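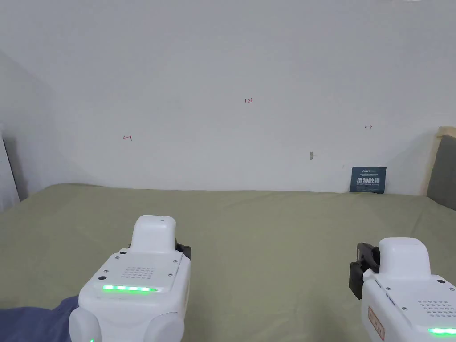

Households in the east end of Gilchrist will move to a new trash and recycling schedule in August, the town's public works office said. The change affects every street between the rail line and the river, along with the apartment buildings on the old mill property.

Under the new schedule, trash will still be picked up weekly. Recycling will go from weekly to every other week, and residents will get a larger blue-lid cart to make up for the longer gap. The old open bins can be kept or left at the curb with the first collection, when crews will take them away.

The work will be done by Prokus, the hauler that already serves the west end. Its contract runs for four years. Tromon, which has handled the east end until now, did not bid this time. The town said it had received one other offer, which came in higher.

Carts should be at the curb by 6 a.m. with the handle facing the house. The trucks Prokus uses have a lifting arm on one side and need clear space around each cart, so residents are asked to keep carts away from parked cars, mailboxes and utility poles. On streets with parking on both sides, crews will roll the carts out by hand for the first month while the town decides whether to post parking limits on pickup mornings.

The fee will go up as well. East end households now pay $31 a month for collection, and the new rate will be $35, the same as in the west end. The increase will show up on the first water and sewer bill after the change. Residents who get the senior discount will keep it and do not need to apply again.
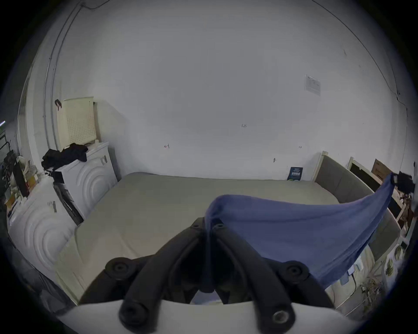 Clothing and household fabric will also be collected for the first time. Towels, sheets, curtains, coats and paired shoes can be put out in a clear bag next to the recycling cart. Items may be worn or stained but must be dry. Rugs, pillows, mattress pads and anything with oil or paint on it will not be accepted and should go in the trash.

The bags will go to a sorting warehouse in Celtirura, where usable items are set aside for resale and the rest is cut down for wiping rags or shredded for padding. The town will not be paid for the fabric but expects to save on dumping charges, which are figured by weight. There is a limit of two bags per household at each pickup.

Glass is the other change. It will no longer be allowed in the carts, because broken pieces end up mixed in with the paper. Four drop-off containers for glass will be set up, one each at the fire station, the library lot, the ball fields and the transfer station. The first three will be open at all hours. The one at the transfer station can be used only when the gate is open.

A printed calendar will be mailed to each address before the new carts are delivered. Renters who do not receive one can pick up a copy at the front counter of the town hall. Anyone who needs a smaller cart, or help getting a cart to the curb, should call public works before delivery starts.

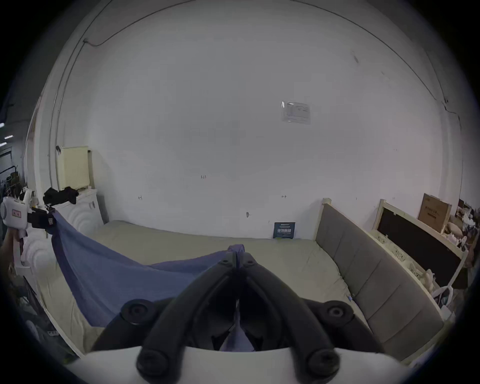
Brush and Yard Waste

Brush pickup is not part of the new contract and will stay with the town's own crew. Branches should be tied in bundles that one person can lift. Leaves and grass must be in paper bags. Plastic bags of yard waste will be left at the curb with a tag.

Contact the newsroom | Copyright, all rights reserved | Back to top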